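Why does wood have lines in it?
Clerncombe Kids' Nature Page
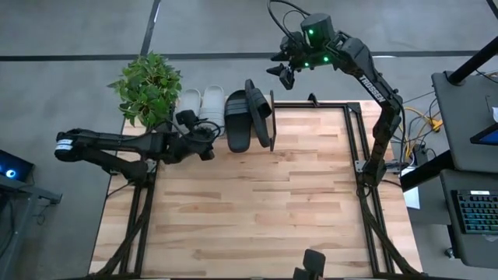 A table top made from long planks of light wood.

Quick one this week, lots to get through! Mireille Bouvier (age nine) wrote in to ask why her desk has stripes. Good question. Lets go.

Trees are alive. You knew that. But did you know most of a tree trunk is dead? The living bit that does the growing is a thin layer just under the bark. Thinner than a slice of bread! It's called the cambium. Say it CAM-bee-um.

Every spring the tree wakes up and wants water. Lots of it. So the cambium makes big wide tubes to carry water up to the new leaves. Big tubes = pale wood. Then summer goes on, growing slows down, and the tubes come out small with thick walls. Small tubes = darker wood. In winter, nothing. The tree has a rest.

Next spring, off it goes again. Pale bit, dark bit. One pale bit and one dark bit together make a ring, and one ring is one year.

So if you find a stump you can count the rings and find out how old the tree was. Start in the middle. 11 rings, 11 years old. 100 rings, older than your gran. Use a pin to keep your place, its very easy to get lost.

Fat rings and thin rings
Not all rings are the same size. A good year with plenty of rain can give a fat ring. A dry year, a thin one. Thin ones also happen if caterpillars ate the leaves, or if a bigger tree next door was hogging the light.

But a desk hasn't got rings, it's got stripes
Right. Think of a stick of rock, or a Swiss roll. Cut across it and you see circles or a swirl. Now cut it the long way. Stripes! Same jam, different cut. Planks are mostly cut the long way, so the rings show up as lines running along them. We call this the grain.

Sometimes the lines go wavy, or make pointy arches. Depends where in the trunk the plank came from. And a knot, the round dark spot, is where a branch used to grow.

Hard or soft?
Trees with broad leaves, like oak and maple, give us hardwood. Trees with cones, like pine, give us softwood. Silly names really. Balsa is a hardwood and you can dent it with your thumb.

Try it
You need: 2 sheets of paper, a wax crayon with the wrapper off, some wood with a rough grain (an old fence is good. Ask first).
Hold the paper flat. Rub with the side of the crayon. The grain comes through.
Do the second one on a stump if theres one near you, and see how different it looks.

Gilles Chevalier did his rubbings at Dralesholm woods and sent us one with a knot like an owl's eye. Lovely.

Next time: why do leaves change colour?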